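Shaving stand trial gets a Wednesday slot at Vimdale

I popped into the Vimdale workshop on Wednesday expecting a quick cup of tea and came away with rather more notes than I'd planned (and no tea, as the kettle was on the blink). The news is that the little white stand Pramila Tripathi has been fiddling with since December is going into the spring catalogue under the name Prunotska. Hooray!

If you missed my earlier bit on it, it's a stand for a small bowl and whatever thin thing you use with it. Pramila started out thinking of shaving soap, then her sister wanted one for glue, and now half the people who write in want it for sauces. I'm told 187 of you have already asked to be put on the list, which is lovely, but please don't send money yet – the shop page isn't open.

The bowl and the stand

The base has a rounded figure-eight shape, with a round holder at one end for the bowl and a short upright post at the other. Kiran Srivastava did the drawings and tells me this is version five. The earlier ones had a square base and he got fed up with catching his sleeve on the corners. I liked the square one myself, but I was outvoted over biscuits.

They've been trying it out on a big sheet of white foam board, which has picked up a few smudges along the way, and the question all week has been how close the post should sit to the bowl. Pramila wants it nearer. Kiran wants it left alone. My own view is that you need room for your fingers, and I said so, at length.

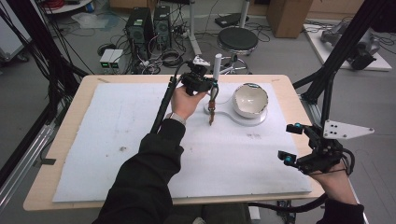 Prices and dates

The stand with its bowl will be £16, and Flellik in the high street will have them on the shelf as well as the Vimdale shop. The bowl is white outside and cream inside with a thin dark rim, and I'm assured you'll be able to buy a spare if you drop yours. The first batch is 1,000, all in white. Vivek Kaushik is taking names for a possible green one, so do pester him if you'd like that – I already have.

Sunita Sisodia is on the counter most mornings until noon and can add you to the list.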